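Kohlhase Two-Finger Gripper, Board Service Set
Sold by Gronditz. Page revised Sep 29, 2020

Let's start with what the phrase "collaborative ready" means on a gripper: very little. Plenty of sellers print it as if it were a grade somebody awarded. The safety standards for industrial robots, ISO 10218 and its companion ISO/TS 15066 on working next to people, look at the whole application. That covers the arm, the gripper, the tool it holds, the part, the fixture and whoever is reaching in. Buy this set and you still owe yourself a risk assessment. We can't ship you one.

The trouble with server boards is the tool. Padded fingertips look harmless in a brochure, but put a thin metal rod between them and the contact area shrinks to a point. A force limit that seems mild on a palm is a different matter on an eye or a fingertip, and the same goes for a socket. 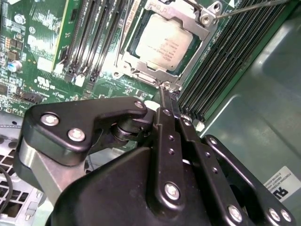

We ask customers to follow a few rules, most of them dull:

Power the server down and unplug it before the arm enters the chassis.
Ground the chassis and the gripper body, and measure the path. A metal finger is not a ground just for being metal.
Teach every approach at reduced speed with an enabling switch in hand.
Decide what the gripper does on power loss. A dropped rod on a live board is an expensive answer.
Repeat the assessment when you change tools – even if the new one is "basically the same."

Carla Salameh, who writes our application notes, would add that a force reading at the wrist tells you nothing certain about force at the tip of a long rod. She is right, and the data sheets seldom say so.

Specifications
Maximum grip force: 240 N
Weight: 400 g
Tool rods included: 3
Controller: Cumex or Kavness, sold separately

No safety rating is claimed for the gripper alone. Ask anyone who claims one to show you the certificate and read its scope.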